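Workshop Tips: Keeping Hand-Held Grippers Happy

Ten minutes of care makes a pair of hand-held grippers a joy to use again! We practice on shoes (sandals, foam clogs), which are kind to the jaws and still show up every sticky joint.

Start at the finger pads. Open the jaws wide under a good lamp and look for frayed edges or torn strands.
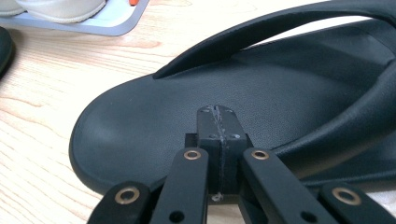
Brush the grit out of the pivot holes too. An old toothbrush is perfect, and 2 minutes per gripper is plenty. Wiggle each arm by hand as you go. If one feels stiff, back its screw off a touch and try again. Benvinda Vilela swears by a cotton swab for the narrow spots, and I'm a convert!

Pads come off easily. Scrape away the old glue, rub the mount with 200-grit paper, wipe it, and press the new pad on square.

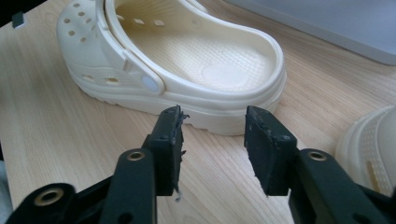

Can I change just one pad?
You can, but the grip will pull to one side, so do both fingers together.

Leave new pads clamped overnight with a scrap of wax paper in between. Then check the cables. Give each one a loose loop near the wrist and a strip of soft tape, never a tight bend.

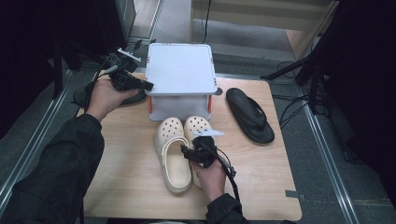

Last job: open and close each gripper 64 times before you put it away. It sounds like a lot, but it goes fast with the radio on, and you'll feel a loose screw long before you see it.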